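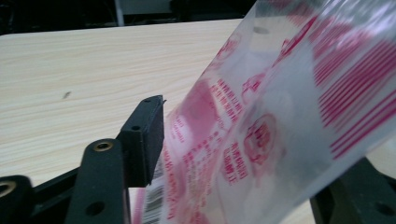

My pantry runs on a system, and the system is that anything in a packet goes in the big drawer until the drawer stops closing. Last month it stopped closing. I put it off until a wet afternoon in November, cleared the table and started hauling things out. The trouble with packets is that you keep them for the label and then can't read the label. Take the clear one with the pink printing, stripes and a round logo and all, where the front and the back show through each other until the small text turns to soup. The barcode comes up beautifully, so at least a supermarket checkout would know what I own.

Constanza Toledo, my neighbour in Wesbridge, decants everything into jars. She has 53 of them, labelled, and she told me the number without being asked. I tried jars once. I bought three, filled them with three kinds of flour and have been guessing ever since.

So I'm sticking with packets, but under new management. Baking things go at the front, rice and lentils in the middle, and at the back a section for purchases made while hungry. Anything open gets a peg. I own 18 pegs and the washing has first claim on them, so some weeks the lentils will have to take their chances.

The drawer closed by dinnertime - with a hip, but it closed. I threw out some sesame seeds older than my car rego and a sachet of something beige that smelled faintly of cupboard. Then I went up to the shops for milk and came home with two bags of pasta, which are living on top of the fridge for now.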